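I've been meaning to write up how I pack a kitchen gift box, after my third email asking where to put the oven mitts. (On the bottom? On the top? Folded in half?) So grab a box and clear the table, we're going to pack one together!

## Pick your box first

I always used to buy the presents and then hunt for something to put them in, and I'd end up with a box big enough for a toaster. Now I start with the box. A sturdy fruit box is my favorite because the cardboard is thick and the colors are cheerful. Wipe the inside with a barely damp cloth and let it dry with the flaps open.

If you don't have one, the discount place in Rostwood sells plain gift boxes in August, before the holiday prices kick in. I've used the Dakuteo ones and they hold up fine, though the lids are a little snug.

## Lay everything out

Put down a tablecloth you like looking at (mine is green and white gingham with a bunny on it, I will not be taking questions) and dump everything in a pile. You want to see it all before anything goes in. I try to have at least:

- something for the oven, like mitts or potholders
- something for washing up
- something soft and knitted
- a little tube or jar of something

Weigh it if you're mailing it. My last box came to 765 grams all packed up, and I'd planned on 500, so I paid more at the counter than I wanted to.

## Roll, fold, fill

1. Fold your flat fabric in thirds and roll it from the short end, nice and tight. Tie it with thin string and leave the tails a bit long so the person opening it has something to pull.
2. Stand the roll up in a corner. If it flops, your roll is too loose, so go back and do it again.
3. Lay the oven mitts flat along one side, one on top of the other, thumbs facing the same way. Don't fold them! Quilted mitts spring right back open and shove everything else around.
4. Knitted things go in next. Squish them gently into the gaps and don't tug on the stitches. Chunky knits are wonderful padding and you won't need nearly as much tissue.
5. Slide tubes in along the edge, cap up. I put a strip of tape over the cap when it's going in the mail (hand cream on a potholder is a sad thing, ask me how I know).
6. Sponges last. They weigh nothing and they keep the lid from pressing on the rest.

Close the flaps and give the box a little shake next to your ear. If it rattles, take the top layer out and tuck in some Gindden tissue, or just a clean dish towel. I get my string from Sabbagh, the 4-yard card, and one card does three boxes if I'm careful.

If you're doing several boxes, pack them all up to step four before you start on the small stuff. It goes a lot faster, and you can swap colors between boxes while you still have room to move things.

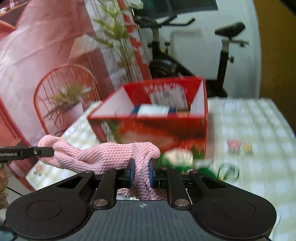
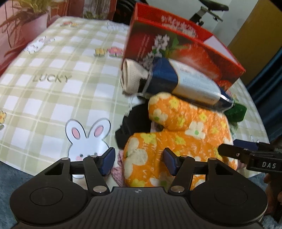 *Pink knit and a red box on the gingham tablecloth, with the orange floral mitts in the second photo.*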